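Wendard bin picking stack: FAQ

Quick answers, updated September. If yours isn't in here, ask in the channel and Fouad or I will add it.

What does Wendard do?
Takes a depth frame, proposes grasps, scores them, plans a path into the bin and hands the trajectory to the controller. Doesn't do drive-level control. Doesn't do conveyor tracking either, please stop asking.

Do I need CAD models of my parts?
No. Grasp proposals come from the point cloud. CAD helps if you care about final orientation, otherwise skip it.

How long does a plan take?
Median 195 ms on the Gillosgate test set, 686 worst case. Worst case is nearly always a part tight against a wall, where the planner throws out most of the approach angles.

Why does it reject grasps that look fine to me?
Usually the wall margin. Default is 5 mm between any finger link and the bin mesh. You can lower it in bin.yaml but measure your bin first, real ones are rarely as square as the mesh. Other usual suspect is the cable volume, see below.

Can I mix objects in one bin?
Yes, thats what it's for. Cups, hand tools, thin stuff, whatever. Shiny surfaces give you holes in the depth, so turn on multi-exposure. Long thin objects flat along a wall are still the weakest case.
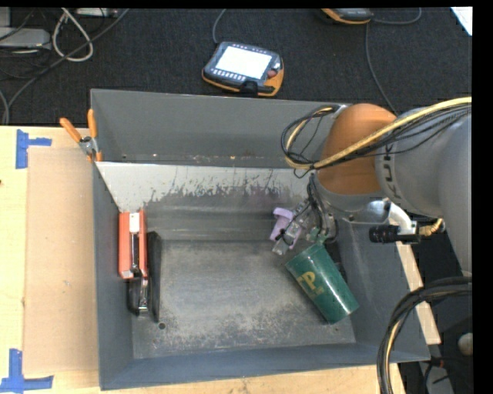 Marwa Abdelaziz wrote in to say the collision model should carry the cables as well, because her planner kept picking wrist rotations that were legal on paper and dragged the hose pack over the bin edge. Fair point. Since build 226 there's a cable_volume entry, a plain capsule fixed to the wrist. Crude but it works. Set the radius generously.

Which cameras are supported?
Anything with a registered depth stream. Wrist mount or fixed mount, both ok. Redo hand-eye calibration after you touch the mount, even a little.

Bin got moved, now what?
Run relocate_bin. Takes one frame, fits the rim, updates the transform. If something is clamped to the rim, mask it out or the fit will drift.

Does it work with the Imhof scheduler?
Yes, through the Nandico bridge. Start the bridge first. Wrong order gives you a timeout with a useless mesage, on the list to fix.

Where do the logs go?
/var/wendard/runs, one folder per attempt. Send the whole folder with a bug report, not a screenshot. Reports in by Friday noon get looked at the same week.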